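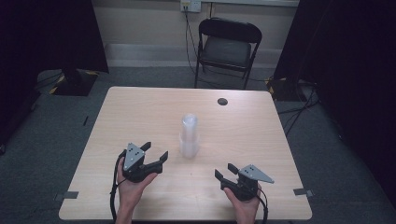 Clear plastic cups, stacked on a pale wood-grain tabletop.

Home Work Money Food Archive Subscribe

So Long, and Please Sign the Card

The office goodbye party has survived layoffs, open floor plans and the video call. Why do we keep throwing it?

Last updated: August 5, 2026

The first goodbye party I ever went to was for a man I'd never met. I had been at the company for 4 hours. Somebody came by my desk, said "cake," and kept walking, and I followed the way a duckling follows a lawn mower. The man's name was on the cake but a slice had already been taken out of the middle of it, so for years I thought of him as Rich, when he may well have been Richard or even Ulrich.

I have been to over 60 of them since. I've gone to parties for people who were retiring, people who were moving to be near a sister, and one woman who was leaving for a desk on the other side of the same floor. She gave a speech. She cried a little. The next morning I saw her at the printer and neither of us knew what to do with our faces.

The goodbye party is an odd thing for a business to host. It costs money and takes up the soft part of the afternoon, and it honors a person for the one act the business would have preferred they not commit. It has almost no rules written down. Everyone over the age of 25 knows them anyway.

There is a card, and it goes around in a folder marked with something dull like "Q3 forms." The first person to sign takes the center and writes a paragraph. The last person gets a strip along the bottom the width of a shoelace and writes "Best!" I once signed a card for a man named Paul while believing it to be a sympathy card. "Thinking of you in this hard time," I wrote. He was going to Brastum for more pay. He told me later it was the nicest thing anyone had put.

Defne Bozkurt has planned these parties for 11 different managers at Hosum, a company that makes hinges for kitchen cabinets and has 500 people in one long building. It was never in her job title. She ordered a cake once in her second month, did it well, and that was that.

"If you bring a good knife one time, you are the knife person until you die," she told me. She keeps the knife in her bottom drawer, in a sock.

Bozkurt has views. Sheet cake, never round, since round cakes turn every slice into an argument. White frosting, so the writing shows. The party starts at 3:10, which gives people ten minutes to finish pretending they had forgotten. The boss speaks first and briefly, and must be told ahead of time how to say the person's last name. She types it out by sound on a sticky note. One boss read the note aloud, hyphens and all.
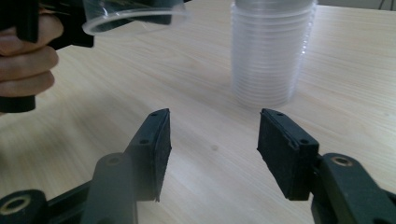 Then there is the gift, a subject on which friendships have ended. An envelope goes around with the card, and people put in what they can, or what they want to be seen putting in. Bozkurt won't look inside until it comes back. She has found a bus token, a button, and once a handwritten IOU that she says is still good. At some point someone suggests a gift card, and someone else says a gift card is cold, and a third person goes out and buys a globe.

I asked Noelia Vallejo about the globe. Vallejo runs a small bakery in Rirno called Soylu, which she bought from the family whose name is still over the door, and a good share of her weekday trade is office cake. She doesn't sell globes but she knows everything about the people who buy them.

"They call the day before," she said. "Always the day before. The person gave four weeks' notice and they call me the day before, like he escaped."

She keeps a list by the phone of what people have asked her to write in frosting. "Good luck" is most of it. "We'll miss you" is popular with small offices, while large ones tend to go with "Thank you," a phrase a lawyer could live with. She has been asked for "Traitor" so often that she now asks whether the person being called a traitor is known to enjoy that kind of thing. She once wrote "Finally" on a half sheet with blue trim and has worried about it since April.

What she has never been asked for, she said, is less cake. Companies that have cut the holiday party, the summer picnic and the good coffee still send somebody down for a half sheet. One of her regular orders is from a firm where most of the staff work from home. They come in for it. They stand in a room together for the first time in months, eating off napkins, in order to say goodbye to someone they have mainly known as a square.

I had a theory about all this when I started, and it was a sour one. I thought the goodbye party was a way for those staying behind to check one another's faces. Who else is going? Who laughed too hard when she said she'd finally have her mornings back? There's some of that. Go to enough of these and you'll notice that the next person to leave is usually standing near the door, asking how much notice she gave.

But I left my own job this spring, and they threw me one. It was 3:10, or near enough. My boss got my last name right on the second try. I had prepared remarks and dropped most of them, and thanked a woman named Carol who turned out to be Carla, and who nodded as if she had been called worse. The cake had my whole name on it. Someone from a floor I'd never been to ate the C.

A kid stood at the back with a plate, new that week, looking for a clue as to who I was. I considered going over. I would have liked to tell him something useful about the place, where the working stapler was, say. Instead I raised my cup at him and he raised his.

The globe is in my den. It still has one country on it that broke up in the nineties.

Comments (4)

hingegirl: Can confirm the sock.

Marty P.: We got rid of cards at my work and now it's a group email. Everybody hits reply all. I would pay $20 for a card.

tess_in_accounts: My going away cake said "Congratulations Grad." They had it left over. It was lemon and very good.

Ulrich: It was Richard.

Home Work Money Food Archive Subscribe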